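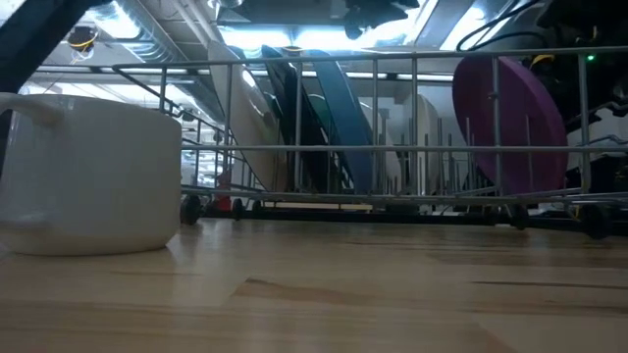

A white mug and a rack of coloured plates.

How a Dish Rack Works
Lultwood Museum of the Home: Learning Pages for Younger Readers

We use cookies to help this website work and to count visits to our pages. You may change your cookie settings at any time. Accept all | Manage settings

Plates are used in nearly every home, school and café. After a meal they must be washed, rinsed and dried before they can be used again. Many homes have a machine for this work, called a dishwasher, and inside every dishwasher there is at least one rack. This page explains what the rack is for and why it has such an unusual shape.

What is a dish rack?

A dish rack is a large, shallow basket made of wire. It holds plates, bowls, cups and other items in place during washing. Most dishwashers have two racks, one above the other. The lower rack usually holds plates and pans. The upper rack is generally kept for cups, glasses and small bowls.

The wire is thin, and there are wide gaps between one piece and the next. A solid box would keep the water out. Wire lets water reach the dishes from below, from above and from the sides, and it allows the dirty water to fall away again.

The wires are normally covered with a smooth coating. Bare metal may rust when it is wet for a long time, and it can also leave grey marks on a plate.

What are the tines?

The short wires that point upwards are called tines. This is the same word that is used for the points of a fork. The tines stand in rows, and the space between them is known as a slot. One plate goes into each slot.

A plate in a slot stands on its edge and leans back a little. The tine behind it takes some of the weight. In some racks the tines can be folded flat to make room for a large pan. Children who would like to try this should ask an adult to show them which tines move, as many are fixed and will bend if they are pushed.

Why do plates stand up?

At the table, a plate lies flat. In the rack it stands on its edge, and there are good reasons for this.

Water in a dishwasher is thrown upwards by a spray arm, a long bar with small holes in it. The force of the water makes the arm spin. If the plates were stacked flat, the water would strike the bottom of the lowest plate and very little would reach the food on the others. When plates stand apart, the water can pass between them.

Standing plates also drain well. Drops run down the face of the plate to its lowest point and fall off. A bowl left the right way up does the opposite and collects a pool of soapy water.

Try it yourself

You will need: a plastic plate, a washing-up bowl, a small jug of water and a tea towel.

Place the plate flat in the bowl. Pour a little water onto the middle and wait while you count slowly to 14. Look at how much water has stayed on the plate.

Now empty the plate and hold it on its edge in the bowl. Pour the same amount of water down its face and count to 14 again. Compare the two results, and write down what you noticed. Dry your hands and the table when you have finished.
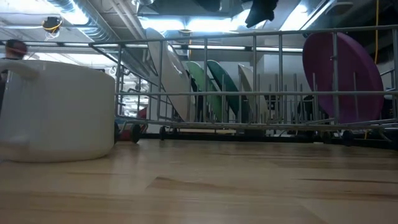
Torbjørn Magnusson wrote to the Museum to ask whether all the plates ought to face the same way, as his family has never been able to agree about it. He puts his own plates in facing the middle, and his sister prefers to have every plate facing left.

The usual advice is that the front of the plate, where the food has been, should face towards the strongest spray. In many machines this is the middle. Some machines are arranged differently, and the booklet supplied with the dishwasher will give the correct direction. It is more important that the plates do not touch. Two plates pressed together will shield each other from the water, and food may stay trapped between them.

Why does the rack have wheels?

A rack full of plates is heavy. Small wheels, sometimes called rollers, let it slide out smoothly so that it can be filled and emptied. A lower rack often rolls out over the inside of the open door.

Wheels protect the plates as well. A rack that had to be dragged would jerk and stop, and the plates would knock against one another. Pottery and china are hard, but they are also brittle, which means that they crack or chip when they receive a sharp knock. Please pull a rack slowly, with both hands, and push it back in the same way.

Where do mugs go?

Mugs and cups are placed upside down, normally in the upper rack. The spray can then reach the inside, and the water runs out afterwards. Many mugs have a small hollow in the base. When the mug is upside down this hollow is at the top, and it often holds a little puddle when the washing has finished. Tilting the mug slightly in the rack will help the puddle to run off.

A mug handle needs room. It should not be hooked over a tine or pushed against the next mug.

Filling a rack

Pupils at Nelleck Primary School practised this task with Hafiz Manurung of the Museum's learning team, using clean plates in several colours. The following order worked well for them.

1. Scrape any leftover food into the food bin.
2. Begin at the back of the rack and work towards the front.
3. Put plates of the same size near one another.
4. Give each plate its own slot.
5. Check that nothing sticks up high enough to stop the spray arm.

Sharp knives should always be left to an adult.

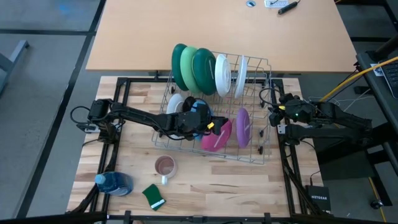
It is not necessary to fill every slot in a row. A gap does no harm, and it can be useful when a deep bowl or a thick plate needs more space than a single slot provides. When plates lean closely together on one side, moving one of them along by a slot will let the water through. Colour makes no difference to the washing, although sorting plates by colour may make it quicker to put them away.

Emptying a rack

Dishes are very hot when a dishwasher has just finished. Ask an adult whether it is safe to begin. The lower rack should be emptied first. If the upper rack is moved too soon, water sitting on top of the mugs may drip onto the dry plates underneath.

Lift each plate by its edge, and look at both sides. A plate that still has food on it should be set aside to be washed again. Carry only a few plates at a time, and put them down gently.

Words to remember

Brittle: hard, but easily cracked or chipped.
Drain: to let water run away.
Slot: the space between two rows or pairs of tines.
Spray arm: the spinning bar that throws out water.
Tine: a short wire that points upwards and supports a plate.

Visiting the Museum

The Hellström Kitchen Gallery at Lultwood contains 1430 household objects, including plate racks from the days before most homes had a dishwasher. The wooden racks are on the left as you enter. Children under the age of 5 are welcome and must stay with an adult at all times. School groups should book in advance, and no new bookings are taken in December.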